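The Microphone Test
A small workshop compares gripper fingers, and the hardest customer is something you'd find at any karaoke night

Ask Han-gyeol Song what makes a good test object and you won't hear much about cubes. Cubes are easy! Song wants things with a fat end and a thin end, things that roll, things with a soft part where you least expect it. So at Flimoton, a small automation shop, the object of the month in May was the handheld microphone, and the job was to pick one up and set it in its stand.

I went on a Sunday, when the place is calm enough to hear the motors. Two sets of fingers were up for comparison. The Badano fingers are hard and bare, with a long slanted inner face. The Meireles set wears soft padding that gives a little when it closes. Both were driven by the same controller, so that any difference came down to the fingers alone.
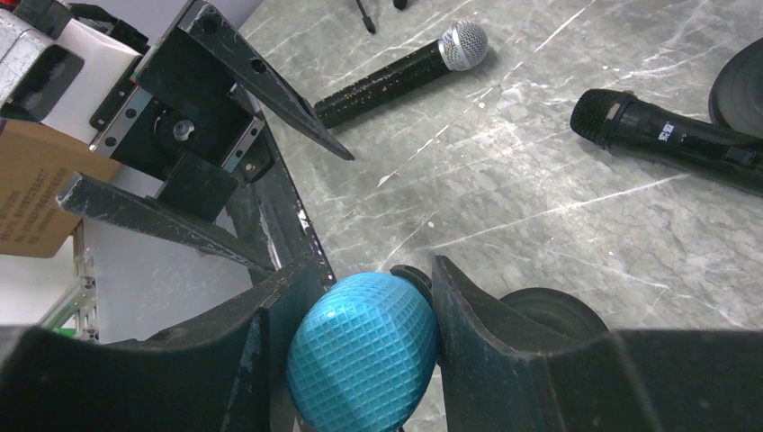
Song's partner on the project, Celeste Neves, had planned 200 attempts per set, and she kept the log herself with a pencil. She is a patient woman. A microphone grabbed too high tips forward, one grabbed too low swings like a pendulum, and the sweet spot in between is narrower than I would have guessed (I tried it with kitchen tongs when I got home, and I was terrible).

Bare fingers have one big thing going for them, and it's feel. When they touch something hard, the motor current jumps right away, and the controller knows it has a grip. Neves loves that. She can set the closing force low and trust it. 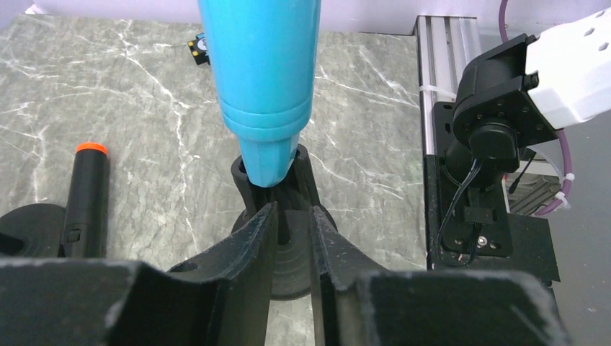 Letting go is another matter. The holder wants the handle to come in nearly straight, and a hard finger passes every little wobble of the arm along to whatever it's holding. Song's fix was to slow the last part of the descent to 60 percent of normal speed and open the fingers in two stages. I watched that routine over and over and never got bored with it.

Then the padded fingers went on, and the mood in the room picked up. Foam forgives so much! You can come in a bit crooked and the handle still settles.
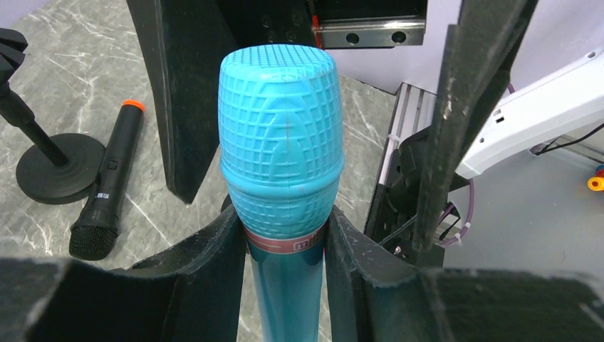 Soft padding on both sides of the handle, with the grille cover left clear of the grip.

The price is dirt. Padding picks up lint from everything, and Neves wonders how it will hold up after more than 850 cycles. She also finds the force readings mushy, and she has started keeping a separate threshold for each set.

Both of them were full of praise for the wrist camera. A view from that close shows the tip and the mouth of the holder together, and Song would give up almost any other sensor on the bench before that one.

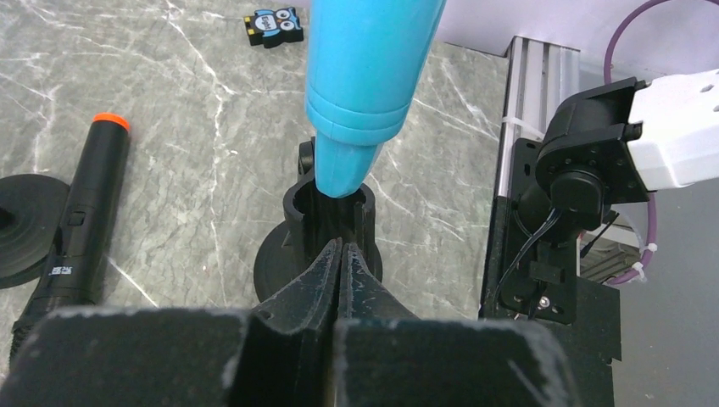
Leonilde Ramalho

Which set would they buy again? Song leans toward the padding for picking up and the bare fingers for placing, and would happily build a hybrid with a foam strip on the lower half only. Neves wants to try thinner foam first. They were still arguing about glue when I put my coat on.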